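Viltside open day set, README

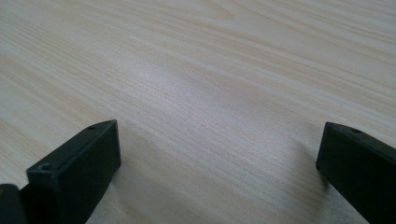 Fingers open over bare tabletop, seen from the gripper camera.

Hi! I put this folder together after our August open day at Viltside, where we let visitors pick up the hand-held gripper and have a go. I ran the table by the window, so most of these notes come from me standing there all afternoon and talking too much.

What you get: 492 recordings, 408 of them marked usable in the index. The rest I left in because somebody always asks for the bad ones later (usually me). They're in the folder called leftovers, same file layout.

How a turn went: start with the fingers open, low over the wood, wait for the beep, then do whatever the card said. Cards were things like stack the cups or put the spoon in the bowl. Kids ignored the cards a lot and I did not fight them on it, so trust the task column over the card number. I filled that column in by hand the same evening.

There were 2 grippers going, named Nigatu and Nimitz. Nimitz has a slightly stiffer trigger, and people squeezed it harder. If you train on both, please keep the gripper column, it matters more than I expected!

Known problems:
The clock on Nigatu was off until the lunch break, so sort by recording number and ignore the morning times.
58 recordings have no task filled in. I ran out of evening.
Afternoon sun gets onto the tabletop in a bunch of the later ones.

To load it, use the Wunetti reader, any recent version. Point it at the top folder and it finds the index by itself. The older reader chokes on leftovers, so move that folder out first.

Still to do: left-handed visitors, I have a paper list somewhere and need to type it in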